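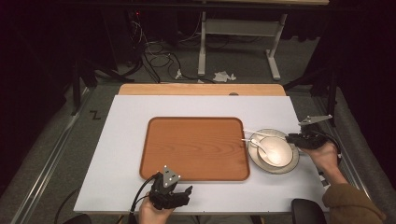
Table station, hand-held grippers, with tray, saucer, bowl and spoon.

To: stollerine-users
Subject: Re: Notes from the Lakby open day
Date: 22 May 2021

> Could someone who attended post what was shown at the table
> station? The program only says "tableware, two hands." I want to
> know whether the Mistent tracker was running live and whether
> visitors were allowed to try the grippers. We have our own
> demonstration in July and would like to copy the parts that worked.

I was at the station for both sessions. Each ran 20 minutes.

The operator holds one gripper in each hand and works seated or standing. The task given on the sheet was to move the bowl, saucer and spoon onto the wooden tray. Order and grasp were left to the operator. Both grippers are cabled, and the cables set the limit on reach. Crossing the hands over the tray was possible but slow.

Mistent was running live in the second session only. In the first they recorded and played the trajectories back afterward on the Patrício viewer. Playback lagged at the start and was fine once they dropped the preview resolution.

Visitors could try it, 2 at a time, one operating and one watching the viewer. The spoon gave the most trouble. Its handle rests over the rim of the bowl, and people who went for the bowl first tended to knock it. Picking the spoon up separately took longer but gave cleaner recordings.

For July I would change two things. Route the cables off the near edge of the table before the doors open, and print the task sheet in larger type. The light gray tabletop can stay. Our white one at Stollerine washed out the bowl completely in the last test.

The export scripts are in the usual directory under lakby-table. They expect the old calibration format, so convert first.

--
stollerine-users mailing list
To unsubscribe, send a blank message with "unsubscribe" in the subject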